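Flumeo pushing logs, fault subset

README, last touched Thursday, May 16, 2019

What you have

This folder holds the runs from the Flumeo tabletop pushing set that we pulled out of the main release after the February fault. The full set is 3,244 episodes. The subset is 626. If you came for clean demonstrations, you want the sibling folder, which is bigger and much less embarrassing.

The task is the usual one. An operator gets a typed instruction ("put the red star next to the green one"), and drives the arm's rod around a wooden board until the blocks agree. No grasping. The rod pushes, the blocks slide, the operator mutters.

What went wrong

The height limit on the rod tip lives in a config file called board.yaml. Someone swapped the board for a thicker one and did not tell board.yaml. The someone was me (Fadi Hakim), and I have been asked to put that in writing.

For most of the work this made no difference, as the operators kept the tip high enough by habit. The trouble came on fast diagonal moves, where the controller dips slightly before it recovers. With the old limit it was free to dip into the wood. It did. The force check should have stopped the arm, but its threshold had been raised in Drurberg during a demo and never put back. So the rod dragged, the arm kept pulling, and on the worst run the board came off its locating pins and took the blocks with it. Hussam Matar hit the stop button. He was standing outside the taped line, where the procedure says to stand, and he has mentioned this several times.

Nobody was hurt. One rod tip was replaced.

How to spot a bad episode

Look at the tip_z column. Anything below the value in limits_fixed.csv is suspect. Nisreen Khoury went through the suspects by hand and gave each one a contact label:

none: tip stayed clear
graze: force spike, no visible change in path
drag: tip slowed or stuck while the command kept moving
abort: stop button or controller trip

Labels for graze and drag disagree between reviewers more than we would like. Nighat Mirani did a second pass on part of the set; her labels are in contact_b. Please don't average them.

Video frames

Each episode has one fixed camera. Clearance is hard to judge from it, so use the logs for height and the video for where things ended up.
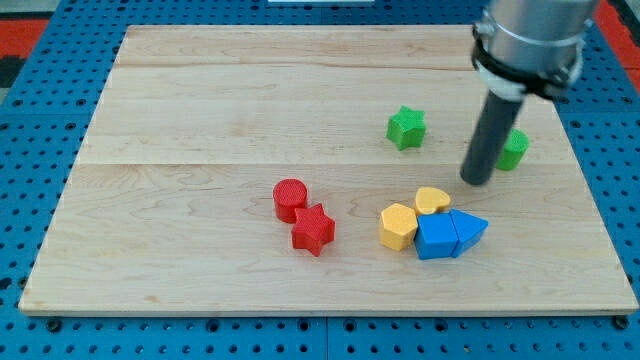
Working layout: eight blocks, rod tip just over the board by the yellow heart.

Known problems

Timestamps in the Khalaf sessions run 2 seconds behind the video. Shift them yourself — the loader won't.

Force readings are clipped at the top of the range, so every drag looks equally bad. They were not.

What changed

Board thickness is now measured at startup with a slow touch-off in the corners. The force threshold is read-only, and changing it needs a second person's login. The Cleta loader refuses any session without a touch-off record.

Questions go to Haris Swati, who owns the release. Questions about board.yaml go to me.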